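Robotics / Manipulation software
April | Viorica Anghel

4.2 Perceiving the rim from the wrist
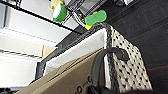 Figure 3. Wrist view with the finger over the dark rim of a woven basket; a cardboard box sits in the opening.

I used to think the rim would be the easy bit! It's dark, the wall in Figure 3 is cream, so you'd expect a clean edge. But the black flecks in the weave kept pulling our edge detector down the side (very annoying), and the finger covers a good piece of the rim anyway. So in Temau, our planner, I mask the finger first, using the joint readings, and fit a curve to whatever rim is left. I trained the mask on 3467 wrist frames and held out 800 for testing. The fit runs at 10 Hz, slower than I'd like, so between fits the controller just keeps the last curve. Box edges still fool it now and then, and I come back to those in Section 5.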